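**Sollevetti survey points to slower spending growth in Tromulthorpe**

Household spending in Tromulthorpe is expected to grow more slowly this year, according to the April outlook from Sollevetti. 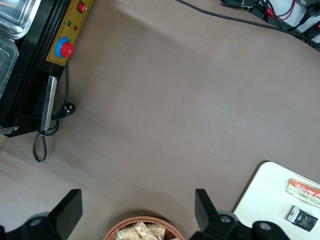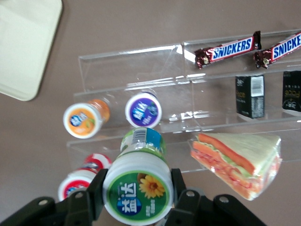
The survey covered 3,655 households and 210 employers. Over 85 per cent of employers plan to hold staff numbers at present levels - a more cautious view than in the previous outlook.

"Incomes are rising, but families are choosing to save," said Rekha Jaiswal, chief economist.

The full report will be issued on Tuesday.

Press contact: Girish Kashyap, Sollevetti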